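Skasetti student manipulation project, thread for Sep 15, 2025. Course section at Drirbridge, one arm, kitchen table setup.

Task for this block: pick the ketchup bottle off the round plate and place it at a target we name at the start of the run. The play food and dishes stay on the table as clutter.

Camera views, two from the wrist and two looking at the table:

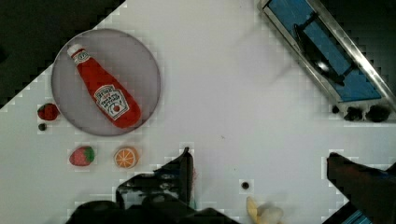
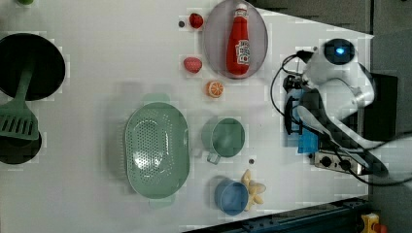
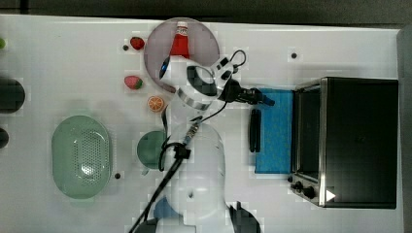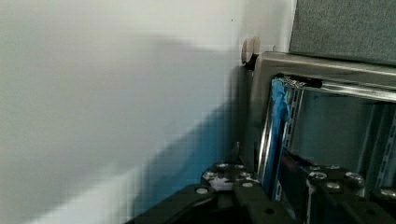
1/ Calibration

Wrist camera extrinsics get redone any time the mount screws are touched. We skipped this once in February and lost a day to a grasp offset that looked like a policy problem. The check is now the first line of the run sheet.

2/ Why the bottle is awkward

It lies on its side, so the grasp has to go across the body. The cap end is narrower and the fingers close past it if the pose estimate slides along the long axis. The label helps with orientation. The glossy red plastic does not help with depth.

3/ Strawberries

The two strawberries differ slightly in color, and the detector from the first half of the course merged them into one box whenever they sat close together. Retrained with tighter crops. Merges are down, but a strawberry partly behind the wrist still drops out.

4/ Data

Target for the section is 100 clean demonstrations per object. The shared Stulow set stands at 703 episodes across all objects. An episode with a dropped object is kept and tagged, never deleted. Trimming is done by script only, no hand edits.

5/ Policy

Baseline is the Venkataraman controller from the course repo, unmodified. Ours adds a second look from the wrist camera before closing. Costs 2 seconds per pick. Worth it on the bottle, no measurable gain on the orange slice.

6/ Cable routing

The arm cables need enough slack for full wrist rotation, and that slack can cover small objects in the overhead view. If the target is occluded at the start, home the arm and grab the image again before labeling.

7/ Still open

Gripper force on soft items is a fixed value. It should be set per object. Also the perforated colander confuses the segmentation mask, which comes back with the holes cut out. Filling the mask works but shifts the centroid.

8/ Run sheet template and tagging script are in the course repo under Skasetti/tools. Next block is the mug, handle grasp only.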